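3.2 浅色台面的选择与日常整理 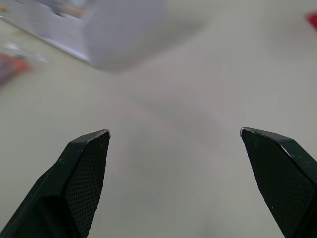 图4 工作台台面局部。表面平滑，米白色，略偏暖灰。

前一节讨论了房间的布局和收纳位置，本节转到台面本身。在小件物品的分拣、摆放和收回过程中，台面是停留时间最长的地方，东西先到台面，再去抽屉、架子或包装盒。既有的整理研究多把注意力放在容器和标签上，对台面通常只交代长宽。我们在Resten工作间的前期走访中发现，使用者谈到“乱”的时候，首先提到的往往是台面，其次才是柜子里面。因此我们把台面的颜色、光泽和清洁方式单独列为一组条件。

3.2.1 颜色

工作间原有的桌子颜色不一，有深木色，也有中灰。深色台面耐脏，使用者普遍喜欢这一点，但小件深色物品放在上面容易漏看，收尾时遗落的多半就是这一类。换用浅色台面之后，深色小件的轮廓变得清楚，遗落的位置也更容易指认。图4中的台面属于我们所说的“暖浅灰”一类，明度高，色相上略微偏暖，与墙面的冷白可以区分开。

选色时比较过纯白。纯白台面在顶灯下亮度过高，参与者在长时间分拣后反映眼睛疲劳，白色纸片、透明袋和浅色塑料盖放在上面也难以分辨。略带灰的米白在这两方面都有缓和。需要承认的是，它并没有解决浅色物品的辨认问题，只是减轻了一些。对于以浅色物品为主的任务，我们在台面一侧加铺深色垫子，垫子的做法见3.2.4。

颜色样板由Brinard提供，共13种，其中大部分在第一轮就被排除，理由主要有两条：一是在工作间的灯光下与样册上的观感差别太大，二是与房间里已有的柜门放在一起显得脏。后一条听上去主观，但在访谈中反复出现。一张本来干净的桌子，如果颜色接近旧污渍，使用者会多擦几遍，也更容易抱怨前一班没有收拾。我们认为这类感受应当计入选择依据，不宜当作偏好上的枝节处理。

3.2.2 表面与光泽

台面的光泽分为高光、半哑光和哑光三档。高光表面擦拭省力，但顶灯的反射会形成一块亮斑，亮斑内的透明物件几乎看不到，使用者需要侧过身来确认。哑光表面没有亮斑，缺点是手印和笔迹留得久，干布擦不净。最终采用半哑光。半哑光的表面仍有柔和的反射，位置随站立角度移动，尚不妨碍分拣。

平滑程度影响的是拾取动作。薄片类物品，例如卡片、垫圈和单张标签纸，在平滑台面上不易用指尖抬起，多数参与者会把它推到桌边再取。这一动作在粗糙一些的台面上较少出现。推到桌边的做法很快，但偶有掉落，掉落之后弯腰寻找所花的时间远多于省下来的时间。我们没有为此更换台面，改为在桌边预留一条放置托盘的位置，让推过来的薄片直接落进托盘。

平滑表面也有其便利。整理结束时，使用者习惯用前臂或刮板将剩余的碎屑一次拢到一侧，表面有纹理时碎屑会卡住，需要反复几次。Bailly工作间曾用过带细纹的台面，该处的使用者在访谈中提到，纹理里积存的粉末用湿布越擦越花，后来只能用软毛刷。两处对比之后，我们倾向于让台面保持平滑，把防滑的需要交给可取下的垫子。

3.2.3 清洁与收尾

每个时段的最后20分钟用于收尾。收尾分为清空、擦拭和复查，顺序固定。清空指所有物品离开台面，包括次日还要用的。这一条在最初执行时阻力较大，有使用者认为，把摆到一半的东西收起来，第二天再摆一次，是白费力气。我们的折中办法是允许使用浅托盘，物品留在托盘上，托盘整体移到旁边的架子，台面仍然清空。托盘上写明时段和内容，不写使用者姓名。

擦拭使用微湿的布，从远端向近端，一道压着一道。浅色台面的好处在这一步最为明显，墨迹、胶痕和茶渍都看得见，擦没擦到一望便知。深色台面上，胶痕要等到手掌贴上去才发现。另一方面，浅色台面也更早显出使用痕迹，裁纸刀留下的划线积了灰以后呈浅灰色，常被误认为头发或线头，有人会伸手去捏。对这类划线我们只作登记，不作修补，登记内容为位置和大致方向。

清洁剂采用中性配方。试用过一种含酒精的产品，去胶效果好，但擦过的区域光泽与周围不一致，在侧光下呈片状，随后停用。顽固胶痕改用塑料刮片处理，刮片的刃口应当定期更换，用钝的刮片会把胶推开，面积反而变大。

复查由下一时段的第一位使用者完成，只看台面，不看抽屉。复查表上设有“可用”“需擦”“有遗留物”等选项。把复查交给下一位使用者，比交给本时段的使用者更可靠，前者对台面状态的要求更接近实际需要。全部观察期内共回收复查记录2000余条，其中填写不全的未纳入统计。遗留物一项中，出现较多的是橡皮筋、笔帽、小号螺丝和撕下的封口条。笔帽多为深色，在浅色台面上本应容易发现，仍然经常被留下，我们推测与使用者把笔帽视为“笔的一部分”有关，收笔时便以为已经一并收走。

3.2.4 台面垫的使用

如前所述，台面过浅或过滑时以垫子补充。垫子为深灰色，边长50厘米，方形，背面有防滑层。使用时放在惯用手一侧，不放在正中。放在正中的方案试过几天后放弃，原因是垫子会把台面分成左右两块，物品沿着垫子边缘堆积，形成一圈使用者既不算作“垫上”也不算作“垫下”的东西，收尾时最容易被忽略。

垫子本身也需要整理。卷起存放的垫子边角会翘，再次铺开时小件会顺着翘起处滚落，所以统一平放在抽屉底层。垫子背面容易粘带碎屑，铺回台面之前应当抖净，否则碎屑压在下面，台面表面会出现细小的磨痕。Pirkalley工作间没有固定的垫子存放位置，垫子随手搭在椅背上，该处的访谈中，有使用者表示干脆不用。存放位置是否就近，看来比垫子的材质更能决定它是否被用起来。

垫子与台面的颜色差也曾引起讨论。差别越大，深浅两类物品越容易各归其位，但部分使用者觉得桌面显得零碎，不像一个整体。我们保留了较大的颜色差，理由是整理任务中分辨物品优先于观感。对于展示或接待用途的桌子，这一取舍未必合适。

3.2.5 限制

本节的结论来自照明条件相近的几个房间，光源都在上方。靠窗的桌子在午后受到斜射光，同一块暖浅灰台面会明显偏黄，辨认浅色物品的难度随之变化，这一情形没有系统记录。台面使用时间也偏短，磨损后的颜色和光泽如何影响整理行为，现有材料不足以回答。另外，参与者知道台面是新换的，最初几周擦得格外勤，复查记录中“可用”的比例在这一阶段偏高，第4节的分析已将这几周单独列出。

参与者对台面的评价与复查记录并不总是一致。有些使用者在访谈中称浅色台面“显脏”，而同一时段的记录多为“可用”；也有人称原来的深色桌子“干净”，复查时却多次发现胶痕。两类材料在后文分别报告，不作合并。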